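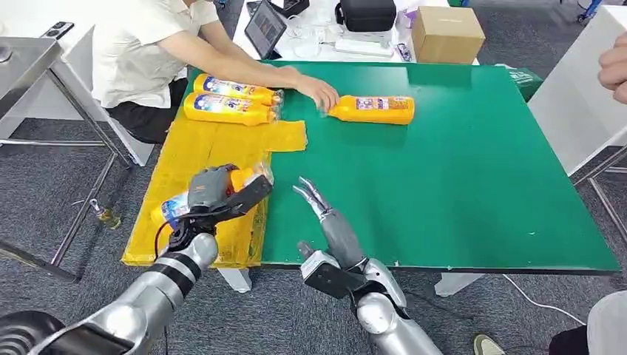

Will the Trunholm pannier fit the rear rack I already have?

If the rack's side rails are 16 mm tubing or thinner, it will. The hooks come with a set of rubber inserts that take up the slack on skinnier rails, and the lower catch slides along its track until it meets the rack leg.

Trunholm Roll-Top Pannier by Gustex
Sold singly, left or right side
Color: moss, slate or brick
Item 416

We've been riding with this bag since March and it has become the one we grab first! The roll top swallows a surprising amount (a loaf of bread, a rain jacket and a full set of work clothes, with space left over for whatever you pick up on the way home), and when it's nearly empty you just roll it down further and it stays tidy against the wheel.

The best part is the handle. Pull up and both hooks open at once, so you can lift the bag off with one hand while the other holds the bike. Gloves on, no problem - the handle is wide enough for thick winter ones.

Inside there's a flat sleeve for papers and a small zip pocket for keys. The sleeve is on the snug side, so a fat binder has to go in the main part.

Details
Weight: 2 lb, hooks included
Fabric: coated polyester, welded seams
Reflective patch on the outer side
Spare hooks and catches: sold separately, item 500

Care
Wipe down with a damp cloth and mild soap. Leave the top unrolled until the inside is dry. Please don't put it in the washing machine, as the back panel can warp.

Riders with big feet may want to slide the hooks back a little before the first trip for more heel room. A hex key is in the pocket.

Price: $83

Page updated 1/27/25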